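Skarnska Reissue Project: Progress Report to the Verschueren Fund

Period covered: second half of the grant, through November
Prepared by Nathalie Verbeke

The grant pays for the transfer, restoration and release of the Skarnska recordings made by the folk-jazz group Omby for the Skallard label. When we last reported, the tape inventory was finished and transfers had just started. Transfers are now complete. We have 34 usable tracks, of which 11 were never released in any form.

Wouter Segers did the tape work. Most of the reels were in fair shape, but 2 had to be baked before they could be played. One of those has dropouts in the left channel through most of the second side. We used the mono safety copy for that side, and the notes will say so. The difference in sound is noticeable on headphones.

Track selection took longer than planned. The original LP will appear in its first running order, with nothing added between the sides. The unreleased tracks go on a second disc in the order they were recorded. Maarten Jacobs argued for leaving off the early take of the title song, which breaks down before the last verse. It stays in for now, as the only recording with the first bass player. 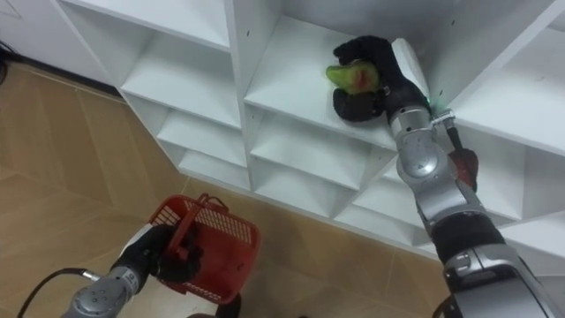 Rights are the main open item. Skallard's successor has confirmed in writing that it holds the masters to the LP. It has not confirmed the session tapes, and we can't send the second disc to the plant until it does. Thijs Van Rooij is handling this and expects an answer before the next payment date. Publishing is cleared for everything except three traditional songs, where the arrangement credits on the tape boxes and the sleeve don't match.

The booklet text is in its second draft. Wouter Bosman interviewed the surviving members and has cut his essay to roughly 50 paragraphs, which is still too long for the page count we priced. We will either trim it again or drop the session log to the website.

Spending is within budget overall. Transfer costs ran over because of the baking, and we covered this from the design line. We are not asking for more money. We do ask that the delivery date for the second disc be moved back one quarter. The LP disc can go ahead on the original schedule.

Test pressings of the LP disc have been ordered. We will send one to the Fund's office once Segers has approved the cut.

Contact: Nathalie Verbeke, Skarnska Reissue Project | © Skarnska Reissue Project | Back to top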